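How to Put Your Classic Car Away for the Winter
By Maxence Collet

I love this job. One unhurried November afternoon in the garage and your old car will come out in spring ready to play — no flat battery, no sour gas, no mouse nest in the heater box! 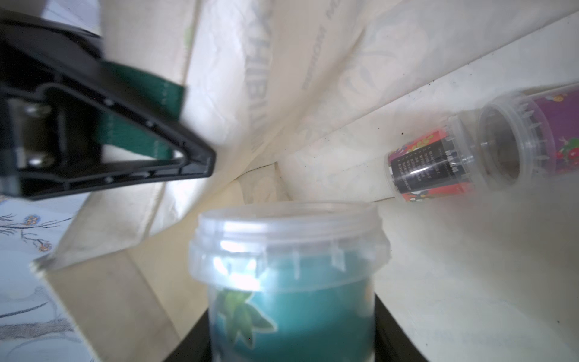 Step 1: Take it for a last good drive
Give it at least 12 miles, long enough to get everything properly up to temperature. A quick trip around the block leaves moisture in the oil and the exhaust, so take the long way home and enjoy it. Fill the tank on the way back and add fuel stabilizer before you fill up so it mixes as you pump. Then drive a few more miles to get the treated gas into the carburetor.

Step 2: Change the oil while it's warm
Used oil carries acids you don't want sitting on the bearings until spring. Put in fresh oil and a new filter, then run the engine for 2 minutes and check for drips. My old sedan has done around 1,000 miles a year for as long as I've had it, and it still gets new oil every fall.

Step 3: Check the coolant
Use a cheap tester on a cold engine. If the mix won't protect well below the coldest night you ever get, drain some and top it up with antifreeze of the type your manual calls for. Old brass radiators can be fussy about this (ask me how I know).

Step 4: Wash it, then let it dry
Get up inside the wheel arches and along the sills. Dry the door jambs and the trunk channel with a towel, leave the doors open for a few hours, and wax the paint and chrome. Vacuum the carpets too, and look under the seats for french fries.

Step 5: Tires and brakes
Pump the tires up a little, but stay under the maximum on the sidewall. I take mine to 42 psi, and I tie a tag to the steering wheel so I remember to let them down again. Leave the parking brake off and chock the wheels.

Step 6: Battery
Take it out if you can. Negative cable first, always. Keep it on a smart maintainer somewhere dry, and wipe the terminals with baking soda and water if they've gone fuzzy.

Step 7: Keep the mice out
Stuff steel wool into the tailpipe and the air cleaner snorkel, and hang a bright ribbon from each one so you can't forget it. Then put on a breathable cover. Skip the plastic tarp — it traps damp against the paint.

Check on the car every few weeks, and don't start it just to hear it run, however tempting that gets by 31st December.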